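Inicio > Textiles del hogar > Manuales de cuidado > Pelo sintético

Mantas y fundas de pelo largo Mumalico
Guía de uso y cuidado. Sección 5: sacudir, cepillar y doblar

Esta sección vale para las piezas blancas de pelo largo. Para las de pelo corto, consulte la sección anterior. Trabaje sobre una mesa limpia, sin restos de cinta adhesiva ni de velcro.
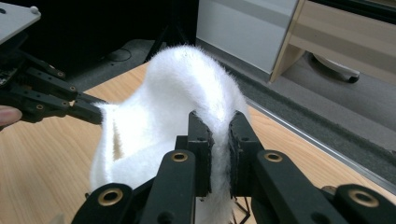
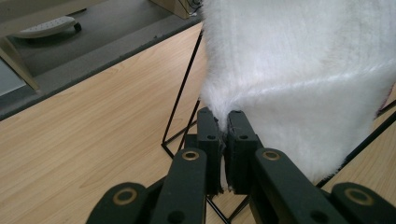 Fig. 5. Tejido blanco de pelo largo, sujeto por un pliegue.

5.1 Sacudir

1. Sujete la pieza por dos puntos del borde, tomando el tejido entero y no solo el pelo.
2. Levántela hasta que se separe de la mesa y sacúdala con movimientos cortos.
3. Gírela y repita por el otro lado.

Nota: en los primeros usos es normal que se desprendan fibras. Retírelas con un paño húmedo.

5.2 Cepillar

4. Extienda la pieza con el pelo hacia arriba.
5. Pase un cepillo de púas blandas desde el centro hacia los bordes.
6. Abra los nudos con los dedos antes de volver a cepillar.

PRECAUCIÓN: no corte los nudos con tijeras. No cepille el pelo mojado.

5.3 Doblar y guardar

7. Doble la pieza por la mitad, con el pelo hacia dentro.
8. Doble de nuevo, sin apretar. Las arrugas marcadas aplastan el pelo y dejan una zona que se ve más oscura.
9. Guárdela en la bolsa de algodón, en posición horizontal y sin peso encima.

Si el pelo ha quedado aplastado, cuelgue la pieza una noche en un lugar seco y repita el paso 5.

PRECAUCIÓN: mantenga el tejido alejado de estufas, velas y planchas. No use secadora.

Recambios: cepillo, ref. 163; bolsa de algodón, ref. 214.

Comentarios (3)

lanaygris: ¿La bolsa 214 sirve también para la funda de cojín grande? En la tabla de tallas no aparece.

Mumalico Atención: Sí, sirve para las dos fundas. Corregiremos la tabla.

pta_43: Yo la cepillo en seco una vez al mes y de momento bien. Lo de doblar con el pelo hacia dentro no lo hacía y se me llenaba todo el armario de pelusa.

Otros manuales
- Alfombra Rarach: colocación y base antideslizante
- Fundas de cojín Opoku: lavado a mano
- Cesto Ganbridge: montaje del forro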